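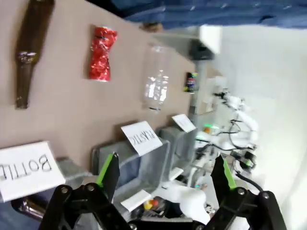 Does sorting trash into labeled bins mean that it gets recycled?

Sorting gets an item into a bin. Whether it is recycled depends on what else is in that bin, who collects it, and whether a buyer wants the material that month.

CHAPTER 3
The Trouble with the Word on the Bin

Most of us learned to sort trash before we learned to read a contract, and we have gone on trusting the first skill a good deal more than it deserves. A card says PLASTIC. We hold something that feels like plastic. In it goes, and we walk off with the small glow of a job well done. This chapter asks what that card promised, who made the promise, and how a person would check.

Chapter 2 followed household waste from the curb to the tipping floor. We now back up to the moment before the curb, when an object is still in somebody's hand and a choice has to be made about it. Textbooks tend to hurry past this moment. They treat it as a matter of good will: teach people which bin is which and the rest follows. I have my doubts, and by the end of the chapter I hope you will have some too, though perhaps different ones.

3.1 What a label can and can't say

Look again at the tabletop in the opening photograph. A dark brown glass bottle lies on its side with a band of silvery foil around the neck. A red aluminum can has been crushed at the waist. There is a clear plastic bottle, and past it a small, bright object that may be a snack wrapper or some little package. Three bins stand along the near edge, each with a card on its rim. One card reads BOTTLE and another reads PLASTIC.

Now try to sort the clear bottle. It is a bottle. It is also plastic. Both cards have a fair claim to it, and neither is wrong. The trouble is that the first word names a shape and the second names a material. A person who already knows the system will say that BOTTLE plainly means glass. Perhaps it does. But a label that works only for people who already know the answer is doing very little work.

We will call this a mixed-basis label set. "Basis" means the kind of fact that a category rests on. The common ones are:

Material: glass, aluminum, paper, plastic
Form: bottle, can, box, film
Former use: food waste, packaging, office waste
Destination: recycling, compost, landfill
Value: deposit items, everything else

Any one of these can be made to work. Two of them side by side will produce items that belong in two bins, and usually items that belong in none. Once you start looking for mixed sets, you will find them in cafeterias, in train stations, and very likely in your own kitchen.

The foil on the neck raises a different problem. Suppose we agree that the brown bottle goes with glass. Does the band go with it? Many sorting guides are silent on collars, caps and sleeves, and the guides that do speak disagree. A label names one thing, while the objects we throw away are often several things stuck together. Section 3.4 takes this up under the heading of composite items.

As for the wrapper, if that is what it is, I would not care to bet on where most readers would put it. Many snack wrappers are thin layers of plastic and metal bonded together. They feel like plastic and shine like foil. In many places they are accepted as neither.

3.2 The Wynne hallway

The following case comes up several times in this chapter, so it is worth setting out with some care.

The town of Wynne put sorting stations in the hallways of its main office building one June. The bins were supplied by a firm called Nandero, which also supplied the signs and a short report at the end of the trial. The report was cheerful. It said that staff had "embraced the stations," and it offered as proof that the recycling bins were fuller than the trash bins.

Rhydian Vaughan, who worked in the building's supply office, read the report and was not persuaded. A full bin, he pointed out in a memo, shows that people put things in it. He asked for permission to tip out one bin's contents and look. He picked 100 items from the bin marked PLASTIC and went through them one at a time on a sheet in the loading bay.

Of the 100 items, 18 were not plastic at all. These were mostly paper cups with a lining that made them feel waxy, along with a few cartons. That figure got repeated around the building as a failure rate, and people were rather ashamed of it. Vaughan thought they were ashamed of the wrong thing. Among the remaining 82 were items made of plastic that the local hauler did not take: forks, film, clamshell lids. The staff who put them there had followed the label to the letter. The label was the mistake.

Two points should be kept apart here. A sorting error occurs when a person puts an item in a bin that its label does not cover. A design error occurs when a person obeys the label and the item still ends up in the wrong place. Reports on sorting programs like to count the first kind. I have seen very few that count the second, and it is hard not to notice that the first kind blames the public while the second blames whoever ordered the signs.

Vaughan's memo has its own weak spots, and you should be as hard on it as he was on the Nandero report. He looked at one bin, on one afternoon. He chose the items himself, from the top down as far as we can tell, and things that settle to the bottom of a bin are not the same as things that ride on top. He also judged each item by eye. Telling one clear plastic from another by eye is a skill that people overrate in themselves.

3.3 Three claims to be wary of

You will meet the claims below in brochures, in school assemblies, and sometimes in other textbooks. None is simply false. Each one says more than its evidence can carry.

"Clear bins improve sorting." The idea is that people copy what they can see: if the bin already holds bottles, they add bottles. This seems likely enough. But people will copy a mistake just as readily, and a see-through bin with one coffee cup in it may be an invitation to leave a second. The sales sheet for the Ulo, a clear-sided bin used in the exercises for this chapter, makes the claim with no comparison against a solid bin of the same size. Without that comparison we have a guess with a picture next to it.

"Crushing cans helps." It helps with space, certainly. A bag of flattened cans is easier to carry. Whether it helps at the sorting plant depends on the plant. Some equipment picks out objects partly by shape, and a can pressed flat may be mistaken for a sheet of something else. Ask the people who receive the cans before you tell a roomful of children to stomp on them.

"More categories mean better recycling." The town of Stumetska went from 2 bins to a much larger set and announced a success before the first year was out. What had improved was the number of categories. Every added bin gives a tidier stream if people use it correctly, and one more chance to get it wrong if they don't. It also takes up floor. At some point people with full hands and a bus to catch will use whichever opening is closest, and the card on it might as well be blank.

3.4 Before you read on

The rest of the chapter depends on your having sorted something yourself, slowly, with attention to the places where you hesitated. Hesitation is the useful part – it marks the spots where the label ran out and you began supplying an answer of your own.

Gather a day's worth of clean, empty packaging from your household. Leave out anything sharp or broken. Set it on a table and write cards for as many bins as you think you need, one word to a card. Do not look up your local rules yet.

Sort everything. Keep a sheet of paper beside you, and each time you pause, write down the item and the two cards you were choosing between. Then hand the same pile and the same cards to someone else, leave the room, and compare results when they finish. Do not explain your cards beforehand, however much you want to.

Only now look up what your hauler accepts. Mark each disagreement as a sorting error or a design error, using the definitions in 3.2. Where you can't decide which it is, write down why, and bring the item to class if it is small enough to carry.

Terms introduced so far: basis, mixed-basis label set, composite item, sorting error, design error.

Section 3.5 begins with the caps.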